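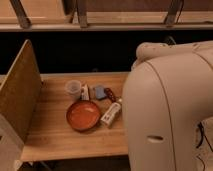

Photo: Saber / Terngate Home Forum

Thread: Finish for a light wood tabletop, kids' table

Saber
3rd April
Top is light wood, warm honey tone, faint grain. It gets cups, an orange dish and small odds and ends daily. Considering Grolunia hardwax oil, 500 ml can. Two coats enough?

Jiklow
Two thin coats. Sand first, wipe off the excess, leave overnight between coats. One can covers far more than you need.

planeiron101
Disagree on oil. Cups leave rings if they sit wet. Water-based poly, three coats, done.

Jiklow
Poly can't be spot repaired. Oil can. Rub the ring with a fine pad, recoat that area.

planeiron101
Only if you catch it within 30 minutes. Kids don't report spills.

Saber
Does either one darken the color? I want to keep the honey tone.

Jiklow
Oil will, slightly. Test the underside.

planeiron101
Poly changes it less. Do the upright board on the left at the same time or the two won't match by June.

Saber
Will test both underneath and post results.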